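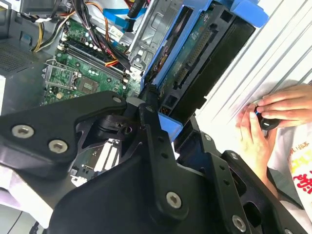
Last updated: June, 5:02 p.m.

My desktop died in the middle of a sentence. I was writing a complaint to my landlord (a good one, too!) and the screen went black and the fan gave one long sigh and that was it. The thing was old, I'll admit. I bought it secondhand from a guy who was moving to Tucson and throwing in a desk chair.

So I did what I always do, which is call Ismail Ouazzani. Ismail runs a repair counter called Kofler at the back of a fabric store, and you have to walk past all the upholstery samples to get to him. I love it back there. People come in with toasters, record players, baby monitors, and they stand around telling each other how long they've had them. The woman ahead of me, Fongchan Klinhom, had brought in a rice cooker her mother gave her when she left for college. She'd been offered a new one by both of her kids and she didn't want it!

I get that completely. My tower isn't pretty, but I know its noises. I wrote two books on it and one very long eulogy, and there's a folder on there with 1243 pictures of a dog I no longer have.

Ismail thought it was the power supply. He quoted me a price that made me laugh out loud, it was so much less than I'd been dreading, and told me to come back in five days. I borrowed my sister's laptop in the meantime and hated every key on it. The landlord still hasn't heard from me, by the way, and the faucet is still dripping.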